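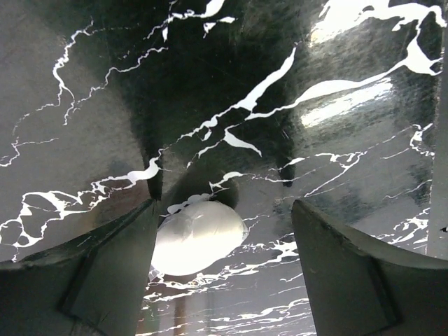
Words: Keltlow staff | Surfaces & Interiors | 22/10/2024

A polished black counter with white veining is the hardest finish in a kitchen to keep looking clean. The gloss returns every ceiling light and window as a second pattern laid over the first, and the branching white lines pull the eye straight to any smear that crosses them. Small, pale, shiny things are awkward too. An egg-shaped item in crinkled, translucent wrapping catches so much light that it reads as nearly white, and among the veins it is easily missed when the counter is cleared.

Fabricators distinguish between pattern and finish. The Bellport showroom of Ultholm stocks 14 black patterns, 4 of them with heavy veining, and most can be ordered polished or honed. Polished outsells honed in every size. Honed hides fingerprints better but shows oil sooner - a point buyers tend to learn after installation.

Lighting matters as much as the slab. A strip set at the front of the wall cabinets throws its reflection toward the person standing at the counter. Moved to the back, the same strip reflects mostly onto the wall.

For daily care, the Rocha installation guide specifies a barely damp microfiber cloth, then a dry one, worked in a single direction. Vinegar and scouring powders are ruled out. Wrapped food should be lifted clear and not slid, as grit caught under the wrapping can leave fine scratches that show up in low side light.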